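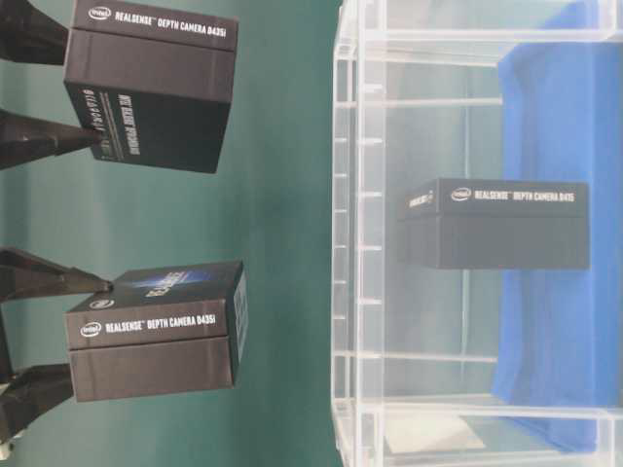
Drumotetti to Open Its Trunton Workshop for a Day of Robot Handling Demonstrations

TRUNTON, November – Drumotetti, which builds and programs robot cells for small warehouses and repair depots, will open its Trunton workshop to the public this month. Visitors will be able to watch two-handed robot picking and packing at close range and talk with the people who set it up.

Doors open at 10 a.m. and the last demonstration starts at 3:30 p.m. Admission is free. The workshop has 2,284 square feet of floor space, so places at each demonstration are limited to 14 people. Visitors should reserve a time in advance through the Drumotetti website or by calling the front desk.

The main demonstration covers the handling of boxed goods. Robot grippers pick up small retail cartons, including boxed Intel RealSense D435i depth cameras, and work alongside a clear acrylic container. Cartons of different lengths are used, among them the longer D455 box. Each demonstration lasts 20 minutes, with time for questions at the end.

"People who run a stockroom want to see the job done on the kind of box they ship," said Lâm Từ, head of applications at Drumotetti. "A video doesn't tell them how fast it goes or what it does when a box is sitting crooked. They can stand there and watch, and they can ask us to run it again."

Lâm Từ will give a short talk at 11 a.m. and again at 2 p.m. on choosing gripper fingers for smooth cardboard and printed packaging. The talk covers finger shape, grip force and how much room a gripper needs when reaching into a container with rigid walls. It is meant for people with no background in robotics.

A second station will show Wona, the company's software for teaching a pick by guiding the arms through it by hand. Visitors over the age of 12 may try it with a staff member present. Wona was released to customers this spring and is in use at the Đỗ parts depot in Trunton, where it is used to sort returned items before they go back on the shelf. Staff from Đỗ will be at the workshop in the afternoon to answer questions about day-to-day use.

The company moved into the building two years ago and has until now shown its work only to customers by appointment. It plans to hold a second open day in the spring, with a morning set aside for school groups. Teachers who are interested can leave their details at the front desk.

Parking is available behind the building, with step-free access through the side entrance. Closed-toe shoes are required on the workshop floor. Safety glasses will be provided. Photography is allowed at both stations. Coffee and sandwiches will be available in the front office from noon.

About Drumotetti

Drumotetti designs, builds and services robot cells for sorting, packing and returns handling. The company employs 68 people and is based in Trunton.

Media contact: Drumotetti press office, Trunton. Reporters who would like to film a demonstration should get in touch before the open day to arrange a time.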